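Open the Box Before You Replace It

I have become a bit of a bore on the subject of old office desktops, and I'm happy about it. Get one with the side open and I will talk until the coffee is cold.

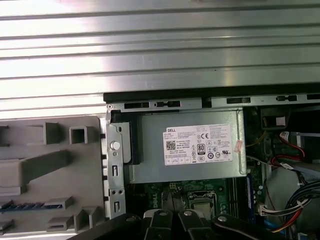

Ellon wrote in after my September column to say that all this is nostalgia, that a used desktop is a noisy lump and anyone with sense buys a small laptop and gets the desk back. Fair enough about the desk! I have lost a good part of mine. But I've been thinking about the rest of that letter for weeks and I still don't agree.

What I love about these machines is that they were built for people who had to fix a lot of them in a hurry. Somebody sat down and thought about the poor technician with a whole floor of computers to get through before lunch. So you get latches you can work with a thumb, a screw with a knob big enough to turn by hand, plastic shrouds that steer the air where it's wanted. The power supply has its label facing out, all that tiny print and the 80 PLUS mark included, and I find that oddly thrilling. A machine that tells you what it is! You don't have to pry up glue or hunt for a special bit with five points on it.

I paid 85 dollars for my last one at the surplus store in Seltolberg. It needed memory and a drive, and the memory took me less time than finding my reading glasses. My neighbors' laptop had a tired battery that same month, and the repair shop on Provine wanted more for the job than I'd spent on the whole computer. I know which of us had the better afternoon.

Yes, there are things to grumble about. The big makers like their own shapes and their own plugs, so you can't always drop in any power supply off the shelf, and you should read the label and measure before you order anything (I didn't, once, and the wrong one sat in my hall for 22 days waiting to go back). The cases have sharp edges. Dust gets everywhere, especially if you have a cat. And please shut it down and pull the cord from the wall before you put a hand in, and leave the power supply itself closed, whatever some cheerful video tells you.

Still, I'd put an opened desktop in front of every kid in town. At the Ong Street library fair I watched roughly 31 people come by the repair table, and the ones who stayed longest were under twelve. They wanted to know what every part did. They wanted to touch the latches. One girl asked if she could take the cover off and put it back on again, and then she did it four more times, and her father gave up and went for a sandwich.

So, Ellon, keep your laptop, I'm sure it's lovely and quiet. But if there's an old tower in your closet, open it up some evening before you haul it to the dump. Bring a flashlight and a soft brush. And if you really don't want it after that, write to me again, I have room for one more under the stairs.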